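About Cernness

We fold things. It isn't a grand claim.
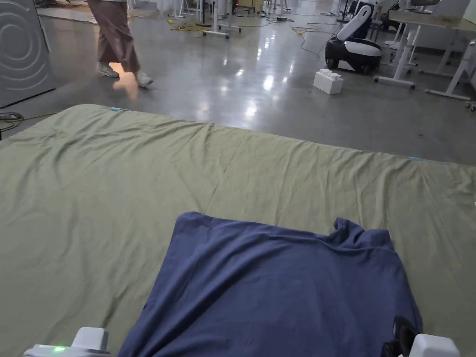
Navy cloth on a green sheet, on the workroom floor.

Cernness is a small laundry-and-linen school. People come to us to learn how to wash, dry, fold and store household textiles so that they last and can be found again when they're wanted. We also take in folding work from guesthouses and rental apartments, mostly because students learn faster on other people's sheets than on a practice towel that has been folded so often it does the job by itself.

If you arrived here looking for a method that will change your life, we should save you some time. We don't believe folded laundry changes lives. We have read the books and watched the videos, and several of us have tried standing our socks up in rows. The socks fell over by the end of the week. What we teach is slower to explain and less exciting to look at, and most of it was common knowledge in any house with a linen closet.

How we started

Ans De Haan opened Cernness after a long stretch of running linens for a hotel called Fudthorpe, where she was responsible for the sheets, the towels, the table linen and, for one unhappy winter, the bathrobes. During that time she was sold a great many products. There was a shelf divider that divided shelves into spaces too small for a sheet. There was a scented rinse that was supposed to relax the fibers. There was a folding board, the Prorkix, a hinged thing you laid a shirt on and flapped shut. It made a very nice rectangle out of one size of shirt and a mess out of every other size.

She kept the Prorkix. It's in the hallway and new students are welcome to try it. Some of them like it, and we don't argue. We do ask them to fold 20 shirts on it and 20 by hand, then put both stacks on a shelf and come back after lunch. People can make up their own minds from there.

The first course was held in February, in a room with poor heating and one table. The table was too short for anything bigger than a pillowcase. Ans put a clean sheet on the floor and had everyone work on that, intending to buy a proper table when money allowed. We have since bought 2 tables. We still use the floor for a good part of the teaching.

Why the floor

We get asked this more than anything else, usually by people with knees. Fair enough. Nobody has to kneel here, and everything we teach on the floor can be done at a table by anyone who prefers it.

The reason we keep doing it is that a large sheet needs a large flat place, and most homes don't have one anywhere else. Teaching people to fold a king-size sheet on an eight-foot table is teaching them something they can't use when they get home. A bed works, if it's made and nobody is in it. The floor works too, provided there's a clean cloth down first. We put down a flat bedsheet and treat it as the work surface. Garments go on the cloth and stay on the cloth. Shoes stay off it, including the instructor's.

The cloth is an old sheet in a plain color. Plain matters, because a pattern makes it hard to see where a dark sleeve ends. We have been told by a supplier that we ought to be using a purpose-made folding mat with printed guidelines. We tried one. The guidelines were for a shirt nobody in the building owned.

An old sheet also comes with guidelines of its own. If it has been stored folded, there is a line down the middle where it was folded, and you can set a garment square against that. When the line washes out, iron it back in, or don't. It's a help, nothing more.

What we teach

The basic course runs for 3 sessions. That is enough to cover the following, and we are suspicious of anyone who says it needs a year.

Sorting. By what the thing is made of and how dirty it is, and then by color. Most people do it the other way around.

Washing and drying. Less detergent than the cap suggests. More space in the drum. We have no opinion on brands, and if you ask us for one we'll tell you to read the care label, which is annoying but right more often than we are.

Flattening. This gets a whole hour and people resent it until they've done it. A garment that is bunched at one corner when you start folding will be bunched in the middle when you finish. Lay it down, find the corner that has turned over on itself, pull it out, and run your palm from the center toward the edge. Do the low side as well as the high side. Only then do you fold.

Folding. T-shirts, long sleeves, trousers, towels, flat sheets, pillowcases. Fitted sheets are taught on request. We can show you how to get a fitted sheet reasonably tidy. We can't show you how to make it look like a flat sheet, and we have our doubts about the people who post pictures saying they can.

Storing. Where things go depends on the closet you have. We don't sell organizers, baskets, labels or boxes, and we ask visiting speakers not to either.

The longer course

Students who want to do this for pay can stay on for what we call the Saber course, after the street we were on when we wrote it. It covers volume: how to keep a pace, how to check your own work, how to stack so the person after you can take from the top without wrecking the rest. A student finishes when they have folded 500 pieces that pass inspection. Ans does the inspecting. She has been known to unfold a towel that looked perfectly good to everyone else in the room and hand it back without a word.

We don't promise a job at the end. There are guesthouses and small hotels that have taken our students on, and there are students who finished and went back to what they were doing before, with better closets. We won't publish a placement rate. We've seen how those numbers get made.

The workroom

You're welcome to come and see it before you sign up. It is a plain room with a hard gray floor, polished enough that the lights shine back up at you. We thought about carpet and decided against it, since lint gets into carpet and stays there. A hard floor can be swept before each session, and it is.

Bring a few pieces of your own laundry, clean. Dark T-shirts are good for beginners because they hide nothing: every bit of fluff shows. Bring something you've given up on as well. Someone always has a bedspread that lives in a heap on top of the wardrobe.

Wear loose trousers if you plan to work on the floor. Bring a cushion if you're particular about cushions. Ours are old.

What we don't do

We don't do dry cleaning, alterations or stain removal. For stains we can tell you what has worked for us and what hasn't, and you should treat that with the same caution you'd give any stranger's advice about your favorite shirt.

We don't come to your house and throw out your things. A few people have asked. How much you own is your own business, and we have folded for people with very full closets who knew where everything was.

We don't give certificates for the basic course. Ans offered them in the first season and noticed that people photographed the certificate and left the folding on the table.

We also don't hand out discount codes, and any you find online didn't come from us.

Taking in work

Guesthouses and rental owners can send us clean, dry sheets, towels and pillowcases for folding. The work is done by students on the Saber course and checked before it goes back. Please send it sorted if you can. Please don't send it damp. We charge by the piece, and we'll count with you at the door when it comes in and again when it goes out, which saves an argument later.

If you already have someone who folds your linen well, keep them. You don't need us.

Getting in touch

The best way to reach us is to call in the morning or to stop by. Messages get answered, though not quickly, as most of the day our hands are full. Ask for Ans if it's about the courses. For folding work, anyone who picks up can help.

Page last updated May 27, 2025.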